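7/20/19
Bench 2, writing instruments. Refill and feed checks, mechanical pencils.

Carried over from the January list: the feed complaint on the Petlow pencils. Adoración Ortuño asked for a plain procedure that anyone on the bench can follow, with the reload written out hand by hand. Her objection to the old sheet was that it says "reload as normal" and four people did it four ways. Fair. Two of the four were pushing lead in through the tip.

Supplies. One box of Petlow pencils, stock no. 815. Storkell leads, HB, 40 to the tube in the big tubes, fewer in the slim cases. Quintana leads set aside, wrong diameter for this batch (marked 0.7 on the drawer, the drawer is wrong, relabel). Paper is the Udberg pad, smooth side.

Click count before reload. Empty barrel, click until the last stub drops out, shake once over the tray. Stubs under a centimeter go in the jar. Do not put them back in a barrel. Most of the jams opened in January had a stub lying sideways above the jaws with a fresh lead resting on it.

Reload procedure as of today:

Lay the pencil on the table pointing away from you, clicker at the far end. Lay the refill case next to it, on the left, parallel. Everything stays on the table until the eraser cap is off. Pull the cap straight, no twist. Twisting loosens the sleeve under it and then the clicker feels soft for the rest of the session. Two leads in, three at the most. Cap back on. Click with the tip up until lead shows, then write one line before counting anything.

The white table is better for this than the gray one. A dropped lead shows up at once, and pencil marks can be wiped off with a damp cloth. It needs a proper clean at some point, the surface holds smudges.

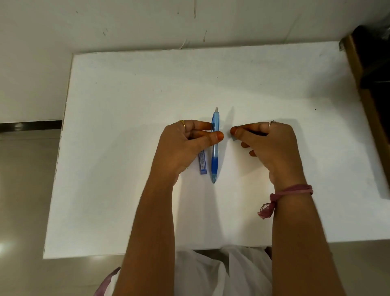
Layout for reload: mechanical pencil, clicker end away from the operator, lead refill case alongside on the left.

Estíbaliz Urquijo ran the procedure from the written steps without help from me. Her notes, shortened:

Step order is fine. "Parallel" is clear enough, no sketch needed. The cap is hard to grip with dry fingers, and a square of rubber mat would do it. She would like the case opened before the cap comes off, so both hands are free for the cap. Agreed, moved up one line. She also asked what to do when a lead breaks going in. Answer: tip it out, discard both pieces, start that lead again. Added at the end.

Feed length. Measured from the tip after each click, steel rule, read to the half millimeter. Readings settle after the third click. The first two are short every time, so they are written down but left out of the average. I don't have a good explanation. Could be slack between the lead and the jaws, could be the way we seat the cap.

Line test. Pressed at normal writing weight, ruled lines edge to edge on the Udberg pad. Running total of lines for the batch is 2,470, counting everything since the sheet was started. Breaks cluster at the beginning of a line, when the tip first lands. Very few in mid-line. Steeper angle, more breaks, as expected. No difference seen between a lead from the big tube and one from a slim case, though the slim case leads have only had one short session and I wouldn't lean on it.

Grip. The rubber grips pick up graphite and then transfer it to the paper. Wipe between runs. One grip in the box had crept down toward the tip and was pushing on the cone. Slid it back, marked the barrel with tape, watching it.

Open items
Relabel the Quintana drawer.
Rubber mat, cut into squares.
Ask Storkell whether the slim cases and the big tubes come from the same lot. The print on the cases is tiny, take the magnifier.
Rewrite step 3 with the case opened first, and give Adoración the new sheet before the old one gets copied again.
Repeat feed length with the cap seated by pressing it on the table instead of by thumb. Same pencil, same lead, ten readings each way.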